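Calton gripper trials — README

Last edited 2/19/26

Hi! If you landed in this folder you probably want the numbers for the two sets of finger pads we've been comparing, or you want to know why half the runs have "pipe" in the name. Both answers are in here, plus a few gripes.

What's in the folder

There are 638 runs in total, all on the same arm with the same parallel gripper. I only swapped the pads. The Isden pads are the smooth ones. The Nasution pads have ribs. Each run is a short clip from the wrist camera, a log of finger width and motor current, and a one-line note I typed at the time (sorry about the spelling, I was usually holding a cable).

The file runs.csv is the index. Start there. Columns are run number, pad set, object, approach side, result and note. If result says "slip" it means the part moved in the fingers after the grip closed, even if the arm still finished the job. I went back and forth on that one a lot!

Why so much pipe

Pipe is where the two sets really pull apart. On boxes and jars I couldn't tell you which pads I was running. On upright pipe the angle of the fingers matters, and so does how much of the pad ends up touching, and that's hard to judge from the logs alone — the wrist view helps a lot when you're sorting out a strange current spike. The ribbed pads show up well in it too, since they sit so close to the camera.

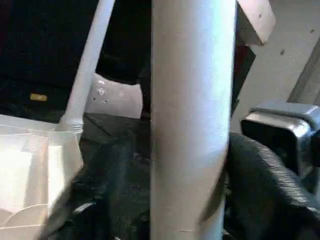 Hilde Jacobs thinks I'm being too kind to the ribs. Her point is that a curved surface only ever meets a few ridges at once, so a soft smooth pad should spread the load better, and she'd like to see both sets tried at a lower closing force before anyone picks a winner. Fair enough. I've only got 32 low-force runs so far and they're all on the Nasution pads, so please don't quote me on that part yet.

Things to watch for

Runs from January used the old controller settings, and the fingers closed faster. They're marked "fast" in the note column. Don't mix them in with the rest.

Run 1948 is not a typo. Numbering skips because the controller gives a number to every start, including the ones I threw out.

Clips can be blurry when the arm is moving. I left them alone.

If you use any of this for the Furnbridge report, tell me which runs you picked so I can check the notes. Hakim Entili has the spare pads and the bolts that fit them — four per finger, and please put them back in the bag.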